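Ustisier Classroom Robotics
Home / Clubs and classes / Hand-held teaching tools / Verenden Paired Gripper Set

Verenden Paired Gripper Set, Club Edition

Suitable for ages 13 and up
Sold as a pair (left and right), with charger and carry bag
Loan sets available to schools during term time
Price: on request, with a lower rate for clubs and state schools

If your club has ever spent a whole term building an arm and then run out of evenings before the arm did anything, you'll understand why we are so fond of this set. The Verenden is a pair of grippers that you hold in your own hands. You squeeze, the fingers close, the camera on top of each one keeps a record of what happened, and the software works out where the tool was in the room from the patterned cubes. The students do a job with the grippers on, and at the end of the afternoon they have a set of recordings they can label, compare, argue over and (if the club has got that far) use to train a small model for a real arm.

It started life in the after-school club at Clarkuvska, where Roksolana Boiko had a roomful of keen teenagers and a single bench arm between them. You can imagine the queue! She built the first pair so that the ones waiting for the arm had something proper to do, and after a few weeks the queue for the grippers was the longer of the two. We took it on from there, tidied up the wiring, changed the shape of the fingers twice, and have been sending sets out to clubs ever since.

What's in the bag

Two hand-held grippers, marked left and right inside the handle
Camera for each gripper, already fitted
Marker cubes, fitted, with a spare set of printed faces
5 pairs of finger pads
Two cables and a pack of soft ties
Charger
Shoulder bag with a stiff base
Printed leader's handbook and 17 task cards

The finger pads are the part that wears out, so do please treat them as a consumable and don't feel bad about it. They push on over the metal finger and pull off again with a firm tug. We'd suggest one pair for dry work, one for messy work, and the others kept back in the bag until you need them, because the week you need them is always the week before an open evening.

Choosing tasks

We are asked about this more than anything else, so forgive a longish answer. New clubs nearly always start with wooden blocks on a table, and there's nothing wrong with blocks, they're cheap and they stack and everyone knows when they've fallen over. But students get bored of them much faster than leaders do, and the recordings all come out looking the same. What we've seen work best is an ordinary household job, broken down small. Folding a tea towel. Putting the lids on food tubs. Laying a place at a table, with a fork that really doesn't want to be picked up.

The bathroom is a lovely place for it once the group has found its feet. A basin is curved, it's shiny, the tap gets in the way, and you have to reach in and down with the tool at an angle you'd never use over a desk. Scrubbers and sponges are good things to hold as well, as they squash and spring back and each one behaves a little differently in the fingers. Cards 9 to 12 in the pack are all sink tasks, and the handbook has a page on planning who stands where, which matters a good deal in a small room.
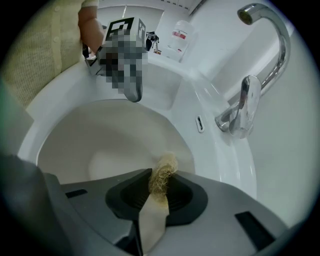
Scrubber in the finger pad, tap to the right, second gripper across the basin.

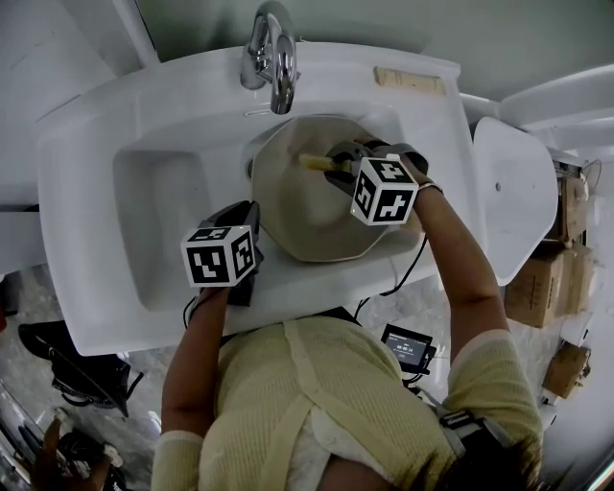 Two-handed tasks are harder than they sound, by the way, and we would leave them until the third or fourth session. Students will happily use their stronger hand for everything and let the other one hover. Ustyna Stelmakh, who wrote most of the task cards, has a nice way round this: the first time through, the other hand must be touching or holding something for the whole recording, even if it's only steadying the edge. By the second or third go most of them have started to use it without thinking.

Using the set with a class

A full class of thirty is a lot for one pair. It can be done, and we've watched it done very cheerfully, but you will want other work going on at the same time. A group of four suits the set best. One student wears the grippers, one reads the card and calls the start and stop, one keeps the log sheet, and the last resets the objects. Swap round after every few recordings. The log sheet job is the one they all groan at and it's the one that decides whether your recordings are any use in a month's time, so give it to someone careful first and let the others see how it's meant to look.

A single session usually goes like this in our own Saturday group:

Fit the pads and check both cubes are tight
Clip the cables back along the sleeve
Show each cube to the camera for the calibration step
Do the task once with bare hands, then once with the grippers and no recording
Record, reset, record
Look at two or three recordings together before packing up

Please don't skip that last one. It's very easy to fill a card with recordings in which a thumb is over the lens, and a short look at the end saves everyone a sad email.

A few practical points

Cables. Run them along the forearm and tie them loosely at the elbow. A cable that hangs straight down will find a drawer handle sooner or later. Longer ones are available if you have taller students.

Sleeves. Anything is fine as long as the cuff stays clear of the trigger. Very wide sleeves are best pushed up.

Water. The grippers are not waterproof, and neither is the charger. The pads can be rinsed once they are off the tool. For sink tasks we run the cards with a dry basin and the tap left alone, and the handbook asks you to do the same.

Light. Even light is kinder to the markers than a bright lamp. If the software loses a cube again and again, look first for glare on the printed face, then for a fingerprint on the lens. Glossy surfaces can be tiresome on a sunny day, and pulling a blind down is generally enough.

Tired hands. The spring is lighter than on our earlier version, but it's still a spring. Short turns, please, especially with the younger ones.

Bags and boxes on the floor. Students with grippers on are looking at their hands and never at their feet. Clear a bit of space before you begin.

The Derkach Challenge

Sets bought or borrowed this term can be entered for the Derkach Challenge, our friendly competition for clubs. Each team picks one household job, makes its own recordings, writes them up on the entry form and sends the lot in. There are two classes. In the first, the recordings themselves are judged, on how clear they are, how well they are labelled and how much thought has gone into varying the task. In the second, teams also train a model and show it on an arm, any arm, home-made ones very welcome. You don't need to own an arm to enter the first class, and plenty of clubs have gone in for that one year after year and had a grand time.

Entries open on September 19, 2026 and judging is in November. Last year's favourite with the judges was a team that had recorded nothing but putting socks into pairs, with a log sheet so thorough that Roksolana has since borrowed the layout for the handbook (with thanks, and a new set of pads by way of payment).

Borrowing a set

If you aren't sure it's for you, borrow one first. We keep 4 loan sets and they go out for half a term at a time. You pay the carriage, we send the bag, and somebody here will go through the first calibration with you over a call if you'd like the company. Waiting times are longest in the autumn, so put your name down early and tell us which weeks you could manage.

When you send a set back, please leave the used pads in the side pocket instead of throwing them away. We like to see how they've worn, and it's how we came to make the scooped shape we fit now, which holds a soft or round object much better than the flat ones did.

Spares and extras

Finger pads, pair
Finger pads, box for clubs
Printed cube faces, sheet
Long cable
Soft ties, pack
Task cards, second series (kitchen and laundry)
Leader's handbook, extra copy

Sets are built to order and we'll give you a delivery week when we confirm. Questions about tasks and lessons go to Ustyna, and anything to do with wiring, calibration or a gripper that has been dropped down the stairs goes to Roksolana. Do say which version of the software you are running when you write, it's on the start screen in the bottom corner.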